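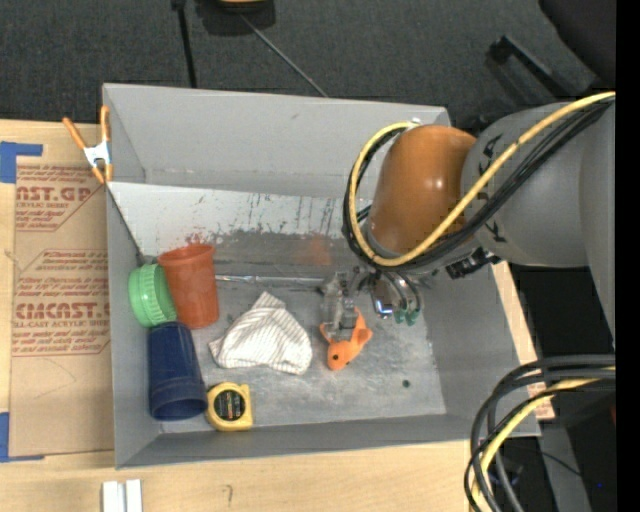
3. Sorting and Storing Small Items in the Shared Workroom

3.1 Background

The workroom at Dillside is used by two classes and by the after-school group. Over the year, small items pile up in the grey bin on the wooden table: plastic cups from the paint area, measuring gear, lids that have lost their containers. Our group chose this bin for the storage part of the project. The aim was to find out what ends up in it, what condition the bin is in, and whether a simple sorting rule would cut down the time people spend looking for things.

3.2 What we did

In January we wrote down everything that went through the bin over 19 school days. Each item was put into one of four groups: cups and lids, measuring tools, stationery, and other. We recorded 109 items. If the same cup came back on a different day, it was entered again, so the total is a record of drop-offs and does not tell you how many objects the room owns.

We also asked people using the room to find a tape measure and timed them with a phone. They were told only that it was somewhere in the room.

3.3 What was in the bin

Cups and lids were the largest group. They take up more room than anything else because they get dropped in separately and land on their sides. A red-orange cup, a green piece and a navy cup bunched together on the left will fill that end of the bin, even though stacked they would need much less space.

Measuring tools came second. The yellow tape measure with the black label was the item people asked for most. It is easy to see when it lies flat by the near wall, but it tends to get covered once more cups go in.

Stationery was mainly glue sticks and rulers. The "other" group included string, pegs and a door wedge.

3.4 Condition of the bin

The bin is plain grey and open at the top. The walls are in fair shape. The whitish sloping panel is the worst part. Its upper section is fairly clean, but the lower section has dark scuffs and short scratches, and there are orange smudges on it. The floor is mottled with pale wear marks. We tried warm water and dish soap on a small patch in one corner and it made little difference. We did not use anything stronger, as the Rekness cleaner in the cupboard is for staff only.

3.5 Search times

Before sorting, the slowest search for the tape measure took 2 minutes. After we moved measuring tools to a Kendaton tray on the shelf, 9 people repeated the search and all of them found it faster than the slowest person had before. Some of them had done the first search too, so they may have remembered where to look. A fairer test would use new people each time.

3.6 Changes we suggest

Stack cups by size before putting them away.
Keep lids in the Sison tub beside the sink.
Leave the tape measure in the tray and label its spot.
Line the bottom of the bin with something that can be lifted out and washed.

The liner has not been bought yet. We measured the floor of the bin for it, and the sizes are in the appendix with the tally sheets.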